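From: Juraj Říha
To: Flitov dog people list
Subject: Re: Vet checks and waiting area at the October show

Hello all,

I answer to Marcela's message, which I quote in the middle so that the people who joined the list later can follow. I am sorry for the length. I have been ring steward at Flitov for 6 years and I have some opinions on this matter.

First the facts, as I know them. The October show has 200 dogs entered. Last year it was fewer and we had two vets on the door. This year we have one vet, Dr Beneš, because the second one has moved to Prostport and did not want to drive back for a single morning. Rostislav told me he is willing to begin at half past six, but he cannot look properly at every dog before the first class goes into the ring at nine. I made the calculation with a pencil and he is right. If he takes one minute for each dog, he finishes too late, and one minute is not a check, it is a greeting.

Marcela Sokol wrote:

> Dear list,
> I would like to ask the organisers to think again about the vet
> check on arrival. In spring I stood with my two bitches in the line
> outside the hall for 57 minutes. It was cold, there was no
> roof, and the dogs were nose to tail with dogs they did not know.
> Behind me was a young male who was coughing. I told the person at
> the door and she said that the vet would see it when its turn came.
> By then it had coughed on half of the line.
> I do not say that anybody did wrong. I only say that a check which
> keeps all the dogs together in one line before they are checked is
> maybe doing more harm than good. At the Mabuza show they look at
> the vaccination books by post two weeks earlier and the vet only
> walks through the benches. Could we not do the same?
> Also please, water. There was one tap and it was behind the hall.
> Marcela Sokol

I agree with Marcela about the line. I was inside and did not see the coughing dog, but Tadhg Dunne was parking the cars and he heard it too. The owner was a beginner and, I think, did not understand that he should have stayed home. We should write this into the entry letter in plain words: a dog that coughs, has diarrhoea or has been beside a sick dog in the last days does not come, and the entry fee goes back to the owner. If the fee does not go back, people will come anyway. I have seen it many times, and I cannot be very angry with them, because the fee for three dogs is a lot of money for a family.

About the Mabuza system I am less sure. It is good for the books, and we can do that part. But a book does not show you a lame dog or one with a bad eye, and a vet who walks through the benches when the hall is already full cannot easily send a dog out again. At Borard they tried it and there was an ugly argument in the aisle, with the whole class watching. I would prefer the following.

The vaccination books are checked before the show, from copies sent to Otakar Kollár by e-mail or by post. Who has sent the copy gets a coloured ticket and does not need to show the book at the door.

The arrivals are divided into 4 groups with a time printed on the entry card. Toy breeds and puppies come last, so that they do not wait in the cold. If you show dogs in two groups, you come with the earlier one.

People stay in the car with the dog until their group is called. Tadhg says that he can walk along the rows and call them, and the car park is big enough for this.

Dr Beneš stands at the side door and not at the main one. The dogs go past him on a loose lead, one after another with space between them, and he takes aside those that he wants to see longer. There is a small room on the left of the side door which we can use for this.
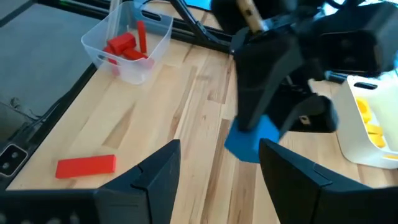 Red block on the table top.

Now the water. Marcela is completely right. I asked the hall and they will let us use the kitchen, so there will be a second tap inside, beside the cloakroom. Please bring your own bowl all the same. I know that it sounds strict, but shared bowls are the best way to carry a cough from one bench to the next, and I would like it to be in the rules that no common bowls stand on the floor. The same goes for treats. Please do not feed another person's dog without asking, also when you know the dog well and it looks at you with those eyes. Last year a spaniel was sick in the ring and the owner spent the whole afternoon asking who had given it sausage. It was fine by the evening, but she had a terrible day and she has not entered since.
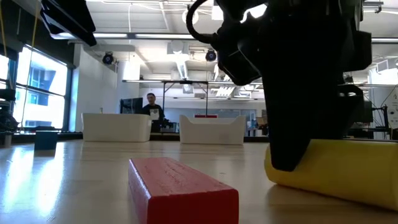
There is also the question of who watches the benches during the group finals. Everybody wants to see the finals, I want to see them too, and then the dogs which are finished with their classes lie alone at the back of the hall for an hour. I would like two people to sit there, changing every half hour, and to write down their names before the day. My wife will take the first half hour. If you can take another one, write to me directly and not to the whole list, please, so that Otakar does not have to read all of it on his telephone.

To the people who asked me privately about going home early: the rule stays as it is, dogs remain until four o'clock unless the vet or the chief steward lets them go. If you have a long drive, come and ask me, I am not a monster. Old dogs from the veteran class may leave when their class is over, and this is new. I think it is fair to them, the floor of the hall is hard and their owners told me the dogs are stiff the next day.

One thing I do not know how to solve is the noise. The loudspeaker at the back is directly over the benches and some dogs shake when it starts. We cannot move it, I asked. We could perhaps switch it off and send somebody to call the classes by voice, but then the people in the café will not hear and they will be late to the ring, and afterwards they will come to me. If somebody has an idea, I will be grateful.

Marcela, thank you for writing it so calmly. I would like to send the new arrival plan to the printer soon, so please answer with your remarks while I can still change it. If you are against the divided arrival times, say so now and tell me what you would do in their place.

With greetings to everybody and to the dogs,
Juraj Říha

P.S. The green mat from ring two was not returned after the spring show. If it is in your garage, I will not ask any questions, only bring it back.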